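November
Makis Galanis, Taltalcombe workshop

Progress report: memory module handling, slipped grip fault

Work this month was slower than planned. We stopped the arm after it let go of a memory module during an insertion and then closed again on the board itself. No one was near it. The board was scrapped and one finger was bent, and the cell stayed off while we looked into it.

The fault came down to two things. A screw in the left finger linkage had worked its way out by part of a turn, which gave the fingertips enough play to lose hold of a thin part. The force reading then dropped to nothing, and the control program took this to mean the module was seated. It went on to the next step, a second press with the gripper closed, and there was no module under it. The Jesen controller did what it was told. The check was ours and it was badly written.

We have replaced the finger, put thread lock on all the linkage screws and added a torque check at the start of each shift. The program now stops if the grip force falls below the set level at any point before release, and it will not start again until a person has cleared it at the panel. The speed over an open case is held at 17 mm per second until we are satisfied.

Testing started again on the old desktop machines from Lawal, working with the case lying open and the cables left in place, as they would be in the repair line.
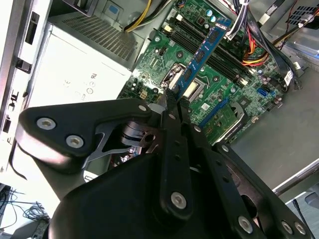 Fotini Rallis asked whether stopping on low force was enough, given that a module can also jam at an angle with the force still high, and she would like that case tested before anyone signs off the change. We agree. A high limit is in the program but it has only been tried on the bench block, and it needs a proper set of runs with modules started crooked on purpose.

Since the restart we have done 200 insertions with no dropped parts. The new stop came in twice. One was a false alarm from a noisy sensor lead, now rerouted. The other we have not explained, and the log has gone to Toler for a second look.

The plan called for 3,000 insertions by the end of this stage. We will not reach that on the present dates and ask for the stage to be extended by four weeks. The cost of the finger and the board comes out of the spares line – no extra money is needed.

Next steps are the crooked module runs, then 100 insertions at the old speed with a person at the stop button. The guard door switch is also due for its check and will be done before the speed goes up.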